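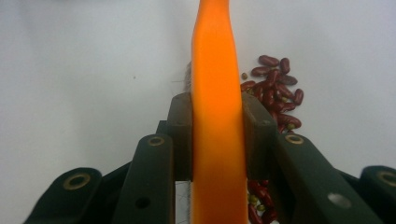
Give it a week, one reader in Lindotia wrote to us, and every bright thing you buy for the kitchen will be at the bottom of a drawer. She had bought two silicone spatulas and a set of play vegetables for her grandson, all in the same loud colors, and she could no longer say why.

I have some sympathy. The housewares aisle has been creeping toward the toy aisle for years, and the stores seem happy to let it happen. At the Hauser store in Irport last August I found 80 feet of shelving given over to things in orange, lime and pink, most of them soft to the touch. Grips, scrapers, pot handles, rubbery sleeves to slide over the pot handles you already own. One shelf over were the pretend carrots. I picked one up thinking it was a bottle brush.

The case for color goes like this. Orange is easy to find in a crowded drawer, and a soft handle is kinder to sore hands. Fine. My own drawer holds six orange things, so when I reach for one I still have to look. As for softness, the Mirnex peeler I tried had a handle that bent when I leaned on it, and I went back to the old steel one before I was through the second potato.

The toys come with bigger promises. A box of play food now talks about grip strength and early learning — a lot to ask of a fake carrot. Children did manage to grow fingers before it came along. Mine liked a real one, unpeeled, and when they got bored we put it in the soup.

My reader has since cleared out her drawer. The spatulas went to a neighbor. The vegetables stayed, and her grandson mostly uses them to hit a saucepan.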